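Seed exchange: packet format and germination figures

The Clustlow seed exchange closed its winter intake in February with 241 packets logged, of which 34 were returned to donors for missing harvest years. A packet without a year cannot be given a sowing priority, and the Furnau store no longer accepts estimates. The label must carry species, variety, year of harvest and the plot code — in that order, in pencil or waterproof ink.

Small cards filed upright in slotted cardboard remain the standard index. One card is kept per variety, and a variety with no viable stock has its card removed until fresh seed arrives.

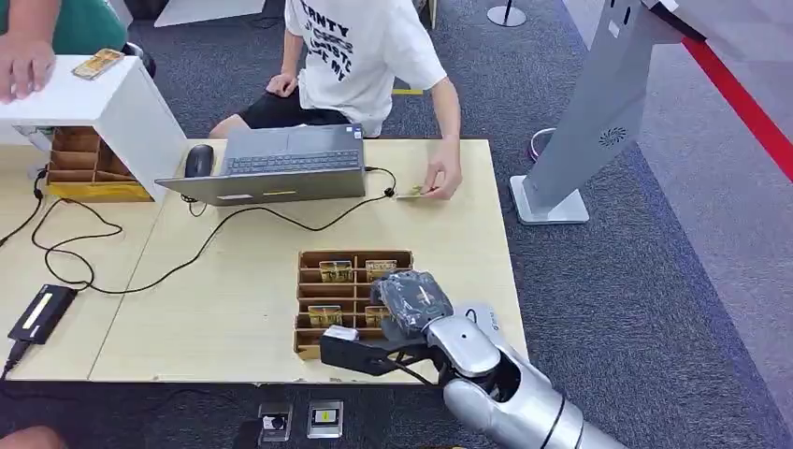 Several members have asked whether the year could be left off for peas and beans, which keep well. One reply from Furnau was that even beans drop noticeably after the fourth summer in a warm shed, and that the rule should stand for all species.

Germination tests on the older leek and parsnip stock are under way at 13 degrees. Parsnip held for more than two years will be withdrawn — leek is tested before a decision is made. Donors wishing to have seed back should write to the Clustlow desk within seven days of this issue.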